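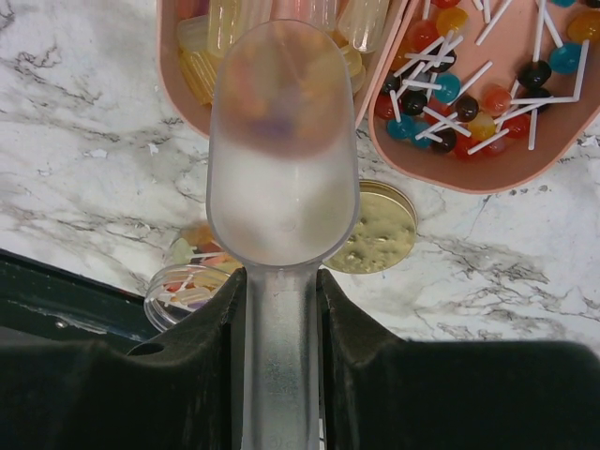
有人在上一篇底下留言说，你们写菜谱的人最大的毛病就是“适量”，盐适量，糖适量，水适量，那我要你干什么，我自己站在灶台前发呆不也是适量吗。

这条留言挂了一个多星期，点赞比正文多。我本来想回一句俏皮话混过去，写了三遍都删了，因为他说得对，至少对了一大半。剩下那一小半，我打算用一整篇文章来替自己辩护，这大概也能说明我有多心虚。

先认罪。我写过的菜谱里，“适量”出现得非常频繁，频繁到编辑有一次把稿子退回来，只批了四个字：适量减少。我当时觉得这位编辑很幽默，后来发现对方是认真的。我把稿子改了，把“适量”统统换成“少许”，又被退了回来。

“适量”和“少许”到底差多少，我至今说不清楚。按照我母亲那一辈的用法，少许是手指捏得住的，适量是手指捏不住、但也犯不着找碗的。再往上还有“一把”，还有“抓一把”，后者似乎比前者豪放一些。再往上是“多放点”，这时候通常已经是在说葱了。还有一个神秘的单位叫“差不多”，它既可以指重量，也可以指时间，有时候指的是做饭的人的心情。

这一整套东西在一个家里是完全管用的。管用的前提是，说话的人和听话的人用的是同一只碗，吃的是同一罐盐，而且听话的人从小就站在旁边碍手碍脚。她说“水没过肉就行”，我知道她说的是哪口锅；她说“火关小一点”，我知道那个旋钮往左拧到底再回来一丝，拧多了会灭。这些信息一个字都没有写进菜谱，可全在里面。等菜谱离开了那间厨房，贴到网上，给一个用电磁炉、住在另一座城市、生平第一次买八角的人看，里头的东西就漏光了，只剩下“适量”两个字，像一只空碗。

所以留言的那位生气，我理解。他花了二十分钟看完我回忆外婆的前言，又花了十分钟等那碗汤，最后咸得没法喝，而我在文章里对这件事的全部指导是“依个人口味”。

说到这里，精确派的朋友应该已经在点头了。别急，我也有话要对你们说。

我当过一阵子精确派。转变发生在我买了一台 Golska 牌的厨房秤之后。那台秤能显示到小数点后一位，底座很沉，放在台面上有一种实验室的气派，我围着它转了两天，觉得自己前半生都是糊涂过来的。从此我家的番茄炒蛋有了配方：鸡蛋去壳192克，番茄去蒂之后称重，盐按总重的百分比算。为了凑足192克鸡蛋，我常常需要打进第四个蛋，再用小勺把多余的蛋液舀出来。舀出来的那点蛋液放在小碟里，盖上保鲜膜，进冰箱，三天后扔掉。这就是精确的代价，当时我管它叫误差管理。

番茄炒蛋好吃吗？跟以前一样。番茄这种东西，有的酸，有的不酸，有的根本就是一包水，你把它称得再准，它还是照着自己的脾气来。秤只管它多重，管不着它像不像番茄。而以前我站在锅边尝一口，酸了就添点糖，淡了就撒点盐，这个动作在我当精确派的那几个月里被废除了，理由是配方已经算过了。有一回家里人说淡了，我居然去查秤有没有归零。

后来我又装了一个叫 Jirkska 的做饭软件，事情就更复杂了。这软件的长处是能把任何模糊的说法翻译成数字。你输入“一杯面粉”，它给你一个克数；你输入“一块姜”，它也给你一个克数，面不改色。我出于恶意输入过“适量盐”，它转了一会儿圈，告诉我是11克。

十一克！我拿着手机在厨房里站了好久。给几个人吃的？汤还是炒菜？粗盐还是细盐？它都没问。我觉得它在气质上很像某些长辈，只要口气够笃定，就没有人好意思追问。我那天真的称了11克盐，放进一锅冬瓜汤里，那锅汤后来兑了两次水，从晚饭一直喝到第二天中午。

由此我得出一个小小的看法：错误的数字比“适量”危险。“适量”至少在提醒你，此处作者不负责任，请自己当心。而数字一摆出来，人就松懈了，舌头自动下班。你会尝到咸，然后怀疑自己的嘴，因为白纸黑字写着11，还带单位。

单位本身也是一笔糊涂账。我有一本翻译过来的甜点书，黄油要113克。初看让人肃然起敬，心想这位师傅得试验过多少回，才知道112不行、114也不行。后来才明白，那是人家半杯黄油，人家那边的黄油包装纸上印着刻度，一刀切下去就是，闭着眼睛都能做。人家随手一切，翻译过来换算成公制，就成了113，再传到我手里，我对着秤，用刀尖一点一点往下刮，刮得满手是油。一个国家的“差不多”，漂洋过海之后变成了另一个国家的“必须”。这种事恐怕不光发生在黄油上。

“一勺”就更别提了。汤勺是勺，茶匙是勺，奶粉罐里埋着的是勺，食堂阿姨手里那个还是勺，而且她那一勺的容量还取决于手腕。平勺和满勺差出去一截，满勺里头又分老实的满和冒尖的满。我认识的好几户人家，厨房里都有一把不知从什么罐子里留下来的塑料勺，罐子早就没了，勺子还在服役，量米，量洗衣粉以外的一切粉末，全家的口味就建立在它上面。哪天这把勺丢了，那家的粥从此就再也不是那个粥了。谁要是问他们家的粥怎么熬，他们会很诚恳地告诉你：两勺米。

当然有些领域是必须精确的，我不至于连这个都要抬杠。烘焙我服。泡打粉多了是苦的，少了就做出一块饼形的砖头。给婴儿冲奶粉请务必按罐子上写的来，吃药更不用说，这些事情不要听散文作者的。我说的是日常那一锅菜，是下班回家，冰箱里有什么就是什么的那一锅。

对这一锅，我反对的是两头。一头是我自己从前那种“适量”，仗着家学渊源，懒得把话说清楚，还摆出一副“做菜要靠悟性”的样子。悟性这个词在中国厨房里作恶多端。徒弟问师傅放多少糖，师傅说你自己悟。徒弟悟了三年，悟出来师傅也不知道。另一头是把菜谱写成说明书，克数精确到个位，时间精确到秒，读者照做，做坏了，反过来觉得是自己不配进厨房。

这种“不配”的感觉，我在一个地方见得特别清楚。有一阵我每逢星期六去一家叫 Vídalín 的小馆子，楼上开烹饪课，报名费不便宜，送围裙。课上每人面前一张纸，纸上全是数字。讲课的人水平很高，示范的时候却从来不看那张纸，抓起来就放，尝一口，皱眉，再放一点，再尝。我们底下的人就很慌，有人举手问，刚才后来加的那一下是多少克。台上愣了一下，说，就是觉得还差一点。底下沉默了，接着响起一片写字的声音。我偷看旁边那位的笔记，上面写的是：差一点。

我觉得整堂课最值钱的就是那个皱眉。可惜纸上没有。纸上写的是盐几克，没写“放完尝一下，如果你觉得像隔着一层布在吃东西，就是盐还不够”。这句话是我后来自己琢磨的，说得也不见得高明，可我拿它教会过一个从不下厨的朋友，比任何克数都管用。对方现在做菜，隔一会儿就喊一声，布还在！再隔一会儿，布没了！虽然吵，但是菜能吃了。

我心目中的好菜谱应该是这么写的：先给一个数，一个老老实实、宁可偏少的数，让没做过的人有地方落脚；然后告诉他这个数为什么可能不对，你家酱油咸就减，你的锅宽就多加半碗水；最后告诉他对了是什么样子，闻起来怎么样，筷子戳下去是什么手感，汤汁挂在铲子上往下淌是快是慢。三样写全，一道红烧肉大概要写两页。编辑会说太长，读者会说谁有空看，外婆会说你写这些干什么，适量就行了。

我试着这么写过一次，写的是焖饭。光水量一项就写了一大段，米的新旧、泡没泡过、锅盖严不严，都交代了，自认为仁至义尽。发出去以后，第一条评论问：所以到底放多少水？

我承认那一刻我很想回“适量”。

读者要数字，我慢慢也能体会了。人在外面忙了一天，做了一天的判断，这封邮件用什么口气，那个会去不去，回到家里还要判断一锅饭，确实太累了。他要的是有个人替他拿主意。200毫升，好，就200毫升，错了算你的。这么看来，菜谱上的数字有一半是拿来煮饭的，另一半是拿来卸责任的，我作为写的人，收了稿费，替人背一点责任也是应该的。前些年有个牌子叫 Skivov 的自动炒菜锅，广告就打这个主意，说从此您不必再做决定。我在朋友家吃过它做的宫保鸡丁，不难吃，端端正正，第二次去吃，还是那个味，第三次也是。朋友说这就叫稳定。我说对，稳定。然后我们俩都去冰箱里找辣酱了。

辣酱放了多少，谁也没称。

有人要拿连锁店来反驳我，说人家全靠标准化，照样生意兴隆。没错，可连锁店标准化的前提是原料也标准化，番茄是一个模子里出来的番茄，火力是一样的火力，连盘子都一样大。你家没有这个条件，你家的番茄是楼下买的，今天这筐和昨天那筐互不认识。把连锁店的配方表搬回家，等于照着别人的鞋码走自己的路，当然也能走，磨脚而已。况且在家吃饭本来就不必每回一样。七月里胃口差，手就该轻一点；天冷了，同一道菜放重些，大家吃得反而高兴。这种随季节晃来晃去的东西，写成数字要画曲线图。

话说回来，我如今算哪一派呢？秤还在，沉甸甸地压着一沓外卖单。做蛋糕的时候请它出来，做完擦干净放回去。炒菜不用了，番茄炒蛋恢复了打三个蛋的旧制，有时候蛋大，有时候蛋小，日子也过下来了。Jirkska 我没有卸载，偶尔心情不好的时候问它“一小撮”是多少，看它一本正经地回答，挺解闷的。

至于外婆那些菜，我去年终于下决心整理成文字，挨个做，挨个记，她说“抓一把”，我就让她抓在秤上。抓了几回，回回不同，最多的一回和最少的一回差得离谱，她自己也很意外，凑近了看那个数字，说你这个秤坏了。然后把那几把全倒进锅里，尝了一口，又补了一点。我坐在旁边，笔拿在手里，那一栏空着，最后填的是什么，留言的那位读者想必已经猜到了。

不过这一回我在后面加了括号，括号里写了两行半，讲尝起来应该是什么味道。先这么改，不满意请继续留言。焖饭的水量我也补上了，将近200毫升，米是一量杯的米，新米再少一点。至于少多少，容我再焖几锅。

相关文章
外婆的前言为什么总比菜谱长
火候考：从“文火”到第几档
冰箱门上的调料到底过期了没有
葱姜蒜可以省吗（一个懒人的申诉）
剩菜的第三天
上一篇：写菜谱的人自己吃什么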